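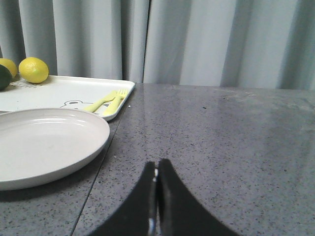 Clulach bridge and bypass scheme moves to final funding stage

Feb 2, 2020

Plans to replace the road bridge at Clulach and build a short bypass to the east of the town have moved to the final funding stage, after the regional transport board agreed to release money for detailed design work.

The decision means engineers from Dolan, the firm appointed to lead the design, can begin ground surveys on both banks of the river this month. A full cost estimate is due to go back to the board in October.

The present bridge carries the main road between Clulach and Tollton and is the only crossing in the area open to heavy lorries. It has had a 40-tonne weight limit for several years, and traffic has been held to a single lane on the southern side while the parapet is repaired. Bus operators have complained of delays at the temporary lights, mostly in the early morning.

Under the plans, a new two-lane bridge would be built just upstream of the old one, with a separate path for walkers and cyclists. The bypass would leave the Tollton road at the cattle market, cross the railway and rejoin the main route north of the industrial estate. The old bridge would stay open to local traffic during the work, and a decision on its future would be taken later.

The board was told that 1,452 responses were received during the public consultation. Most supported the bridge, but views on the bypass were more divided. Shop owners in the centre of Clulach said they feared losing passing trade, while residents on the main street wanted lorries moved out of the town as soon as possible.

Farmers to the east of the town also raised questions about drainage and access to fields on the far side of the proposed road. The board has asked for two more underpasses to be looked at, and for the junction at the cattle market to be redrawn with a longer turning lane.

About 80 per cent of the money is expected to come from the national roads fund, with the rest shared between the two local councils. Tollton council has already set aside its part. Clulach council will vote on its contribution when the cost estimate is ready – members said they would not commit to a figure before then.

A separate study of jobs and training linked to the scheme has been carried out by Workura, a local employment service. It recommends that contractors take on apprentices from both towns and that smaller building firms be allowed to bid for parts of the work, such as fencing, kerbs and landscaping.

Survey teams will need to close the riverside path below the bridge for short periods. Notices will be put up at both ends, and walkers will be sent by way of the station road. Drawings of the proposed route can be seen at Clulach library and at the council offices in Tollton during normal opening hours.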